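Folding and Storing Household Cloths in a Shared Laundry Room
Student project report, Home and Textile Studies
Thursday, August 27, 2020

Why we chose the laundry room

Our group began with a fairly big idea about textile waste in general, and our adviser very kindly talked us down to something we could finish. What we ended up with was the laundry room on the ground floor of the Zundska residence, where the students in our building wash and put away the shared kitchen cloths, cleaning rags and small towels. There are 85 residents and one storage cupboard, and if you have ever opened that cupboard you will understand why we thought it deserved a report of its own!

We wanted to know whether a single agreed way of folding would make the cupboard easier to live with, and whether people would keep it up once the first enthusiasm had worn off. We started in April with a short questionnaire and then spent 30 days trying out folds on the shelves.

What we used

The cloths came from the residence's own stock, which is a mixture of old cotton squares and a newer set bought from Jenum. The Jenum cloths are softer and slide about more, so a fold that sits nicely in cotton tends to open up again in the softer fabric (we learned this the slow way, with a whole shelf leaning to the left by Friday). We also bought two shelf dividers from Nerko. The full cost of the project was 3,915 in local currency, and the dividers took 1,295 of that, which felt like a lot when we were standing at the register but turned out to be money well spent.

The folds we compared

The first was the plain quarter fold, the one most of us grew up with. You bring the short sides together, then the long sides, and lay the cloth flat on the pile. It is quick and almost everyone in the questionnaire already did it this way. The trouble comes when you want a cloth from the bottom.

The second was the Kadrić fold, named after the housekeeping booklet we found it in. The cloth is folded in thirds lengthwise and then in thirds again, so that it makes a small packet with one closed edge. The packets stand side by side like books, closed edge up, and you take hold of that edge to pull one out.

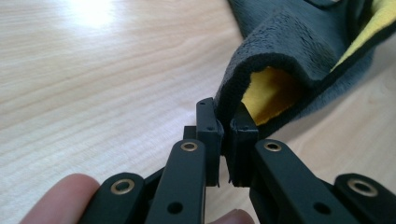 Which edge should face up when the cloths are stored standing?
The folded edge should face up, with the loose edges down against the shelf, so that you pick up one whole cloth and leave its neighbors folded.

We spent a surprising amount of time on that point, and I am glad we did, as it made more difference than the number of folds. With the loose edges on top, people pulled at a single layer and the packet came apart in their hands. Soft cloths were the worst for this.

What we noticed

The standing cloths stayed in better order than the stacked ones, as long as the row was reasonably full. When laundry day was late and the row got thin, the last few packets slumped over, and the dividers only helped once we moved them closer together. A few residents told us they liked the look of the new shelf but still folded in quarters when they were in a hurry, and we found their packets lying across the top of the row, very neatly done.

If we did the project again, we would ask people to fold with us at the table before handing out any written instructions. Our instruction sheet went through four versions and was still confusing about the second fold. Showing somebody with a cloth in your hands takes a minute or so, and they have it.

The dividers are staying in the cupboard, and the quarter-folded rags now have the bottom shelf to themselves.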